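Search this site Search Go Advanced

3.2 Handling of free weights between rack and floor

Handling events were coded separately from the lifts themselves. Of the 263 events in the Flivivari gym record, 34 involved a weight held by the head and not by the handle. Head grips are of interest because the rim is wider than the handle and the fingers cannot close around it. Grip position was coded at the rack, at the floor and between contacts (Figure 2). Load was taken from the printed marking where it could be read.

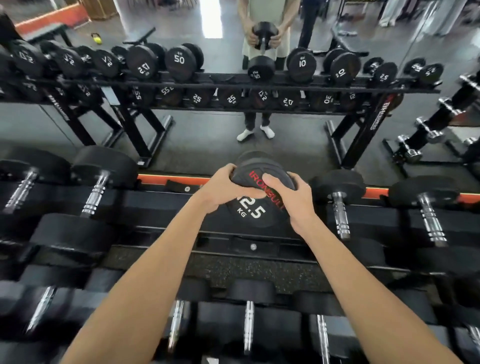
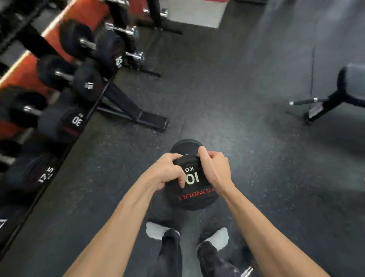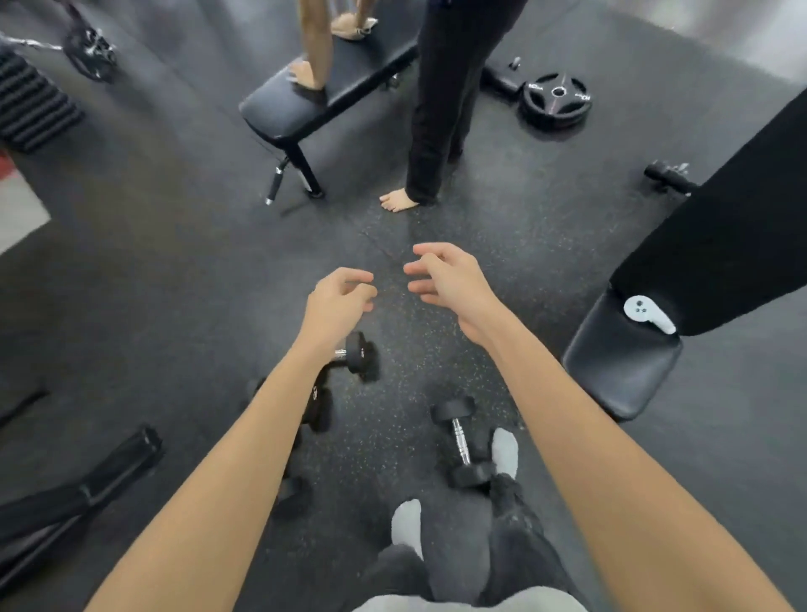 Figure 2. Hand positions in the free weight area. First: two-handed head grip at the rack, marking 12.5 KG. Second: two-handed head grip on an upright weight, marking 10 KG. Third: hands apart and unloaded, weights on the floor.

3.3 Storage and floor surface

Upright placement was coded when a dumbbell rested on one head with the other directly over it. All other resting positions were coded as lying. The Kurnard scale does not separate the two, so a second column was added to the coding sheet in November. Footwear was entered as shoes, socks or bare feet, and the surface as rubber, timber or carpet.

Disagreements between coders were mostly over the start of an event. Following Byun, an event began at first contact with any part of the weight. A hand held near a weight without touching it was coded as an approach and left out of the grip totals.

Comments (3)

flikar_reader: Is the coding sheet available anywhere? The link in the appendix is dead for me.

gymfloor2: We store ours upright at work and the heads mark the mats. Would be good to see surface wear included.

tmk: Should 3.2 say whether the 34 includes approaches? I read it as no.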